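February, 6:40 a.m.

Got to the Rivside room before the heating had caught up. Kept my jacket on until eight. The aim for the day was to finish moving the small stock onto the yellow shelving and to stop using the floor as a shelf, a habit that set in when the Banstead order came in early and there was nowhere to put it.

Register stood at some 111 lines when I opened it. A good part of those are duplicates from the changeover, where the same item was entered once under the Parkamau numbering and once under ours. I merged what I could from the desk and left the rest until I could put a hand on the item. The worst of them is line 1702, which has three different names, all spelled differently, and one of them is just "black". I have kept the number and rewritten the name as "tray, moulded, black". It can be argued over later.

The carpet is a nuisance. It was laid for an office and the stripes run straight across the room, so anything set down slightly off square looks wrong from the doorway. I spent longer than I should have nudging things parallel to the stripes. It also does nothing for a bin with a full load in it, which wants to be lifted and will not slide. I raised the translucent bin onto a flat box to bring the lid up to a better height for setting things down, then put a square of cardboard over the lid to save it from scratches.
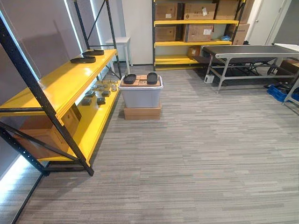
Bin on its box in the middle of the floor, long shelving to the left, boxed stock at the back.

I tried the order of work two ways. First attempt was shelf by shelf: clear it, wipe it, put it all back in its new place. Too slow, and the bin lid filled up with things that had nowhere to go yet. Second attempt was item by item, large to small, with the lid as a halfway point only and a rule that nothing stays on it over a break. Better. The rule held until lunch.

Large flat items go on the upper level, where they can be seen and picked up from above without reaching under anything. Small items go on the lower level. The cross-bracing is in the way at the ends of the lower shelf and I skinned a knuckle on it again. I have thought about turning the unit end for end, but the bracing is at both ends, so there is nothing to gain. Items in regular use go toward the middle of the shelf, clear of the braces. The cardboard box is at the front corner behind the upright, which is a poor spot to reach and a fine spot for something I want maybe once a month.

10:15. Coffee. Topped up the label tape. The Agbayani tape is holding on the yellow paint better than the previous brand, which let go at the corners inside a fortnight. Wiped the paint down with a cloth and left it a while before sticking anything. Previous time I did not, so the comparison is not a fair one.

Next was the table. I have been using it as a sorting surface for the moulded trays and wanted to settle which way they should sit. They are narrower at one end and wide at the other, and if they are put away in mixed directions they take up more room and the rims foul each other. Measured the table height again at 87 cm. I had written it in the notebook as higher, from memory, and that is probably why my back does not agree with the notebook. The colour is good for this work. Black on yellow shows every edge, and a piece of lint or a scuff shows up under the room lights without having to tilt anything.
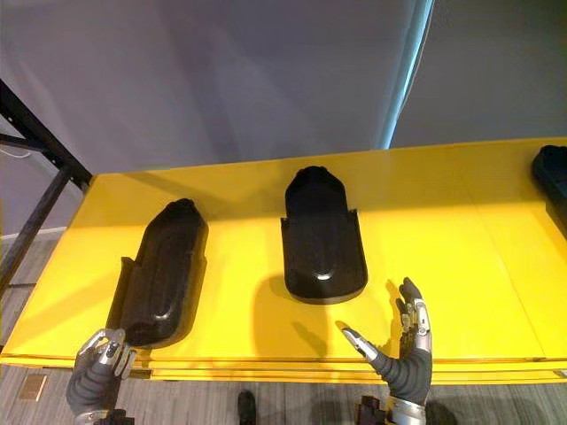

Should moulded trays be stored nested or side by side?
Side by side if there is shelf to spare. Nesting saves space, but the rims rub where they touch and a glossy surface will show it; if they have to be nested, put a sheet of plain paper between each one and keep the stack low.

I have settled on narrow end to the back, wide end to the front. It gives a broad edge to take hold of, and the label on the shelf lip lines up with the widest part. Wrote it into the register as a storage note against 1702 and drew a small outline beside it, as "narrow" and "wide" are the kind of words that seem clear until someone else reads them.

Lunch at the bench outside. Windy. Came back in to find I had left the register open on the wrong page and had very nearly entered the afternoon's changes against Banstead stock. Crossed out one line, initialled it.

The afternoon was the lower shelf and the boxes. The small round pieces are the awkward ones. They have no obvious front, they are light, and they drift whenever anything near them is moved. A shallow divider would fix it. I priced a strip of moulding for the shelf edge in the autumn and never ordered it. Added it to the list again, with the shelf length this time. For now they can spread out at the back and the blocks can go forward of them, with a gap left for fingers.

I emptied one grey bin completely to take the cartons that had been on the floor. Cardboard packs well if the biggest goes in first and the remainder are turned until they stop rocking. I kept the seams facing up where I could, so a carton can be opened without taking it out.
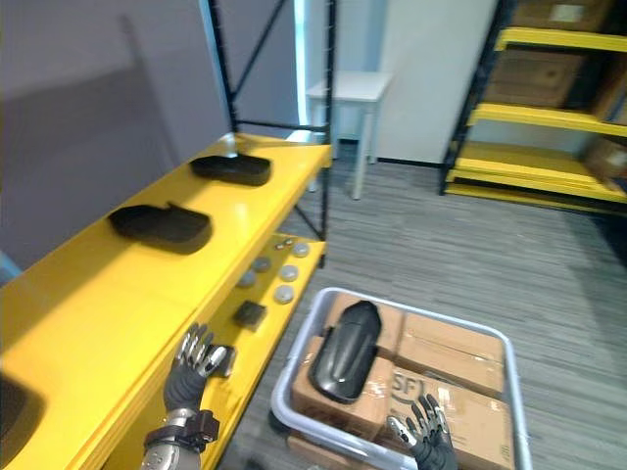 Cartons in the grey bin, small parts on the lower shelf beside it.

The bin is close to the shelf there, and I am in two minds about it. Good for transferring things across, bad for kneeling. I will leave it for a week and see how often I move it with my foot.

3:50 p.m. Went looking for the original plan of the room to check whether the back wall will take a fixed rail. The only drawing in the file is dated 1934 and shows a partition that is no longer there and a door that may never have been. Dimensions are in feet and inches, and the long wall is out by a hand's width against my tape. I will redraw it in metric when there is a quiet hour. The rail can wait for that.

Still open: the duplicates I could not match, the divider strip, a second roll of Agbayani tape, and the Parkamau numbers, which need a column of their own – at present they are in the remarks, mixed in with actual remarks. Also the stool against the wall. It has become a place to put the clipboard, and so there is nothing to sit on.

Locked up at 4:30. Swept first, along the stripes.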